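2022-02-22

Roadside animal detection, Vulside test stretch, notes for Ottar and whoever picks this up next.

Sarka unit back on the post since the morning. Firmware is the January build with the longer hold time on the warning sign. Left the threshold where Lundgren set it. Sensor height 124 cm, checked with the tape at both posts.

Overnight log shows 18 triggers. Most fall between dusk and midnight, which matches the deer tracks along the ditch. Two have no thermal return at all – probably trucks throwing slush at the radar. I would like those out of the count before we send anything to Gremik.
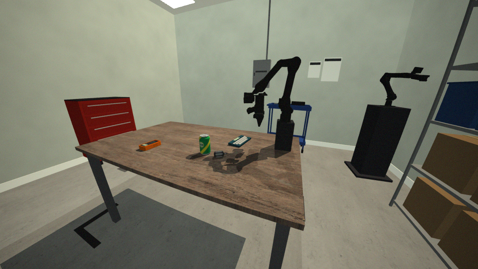
The east post is still the weak one. It loses the link to the sign for a few seconds at a time and then reports everything at once, so the time stamps bunch up. Swapped the antenna cable, no change. Next is the connector at the sign end.

Ottar Ekström asked whether drivers slow down when the sign lights. Can't say from this log. The speed loop is downstream of the curve and everyone brakes there anyway. Needs a second loop ahead of the sign, or a hand radar for an evening.

To do:
Filter triggers with no thermal return
Replace sign-end connector, east post
Ask Lundgren for the old threshold table
Clean both lenses – road salt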